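# Page-turning arm keeps grabbing two sheets, student club project

**Plellico**

Our club is working on a page-turning task for the end of term show in March. The arm has a two-finger gripper and a small camera at the wrist. The idea is to press lightly near the right edge of the page, drag it a little so the paper bows up, then close on it and carry it over. We trained on 512 recorded turns and it still takes two sheets far too often. The wrist view also smears whenever the arm moves at normal speed, so the page detector gives up.

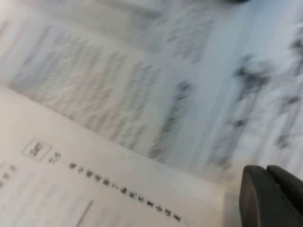
Rosteo asked whether we were reading the page while the arm was still moving, and said to fix that before touching the training. Stop the wrist, wait six frames, then look. We had the same trouble last year and no amount of extra recordings cured it. For the double sheets, press less and drag further. Paper sticks to paper when you lean on it.

**Doltell**

Get a thicker book.

**Cocco**

I agree about stopping first, but I'd look at the fingers too. Hard plastic tips slide, so people push harder, and then you get two sheets. Put a thin rubber sleeve on one finger only.

The choice of book matters as well. Ours was a Chinese book on mechanisms, with line drawings and a section on a platform held on a plain shaft by a clamping ring.

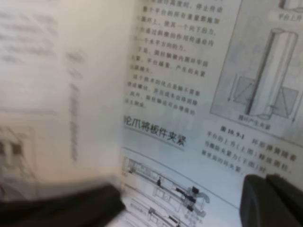
We went from 542 recordings to 1751 and the gain was small until we started mixing in turns from the first and last chapters. A page lies quite differently near the covers, and the curve by the spine changes how far you need to drag. Label each recording with where in the book it was made. If you only have time for one change before March, do the sleeve.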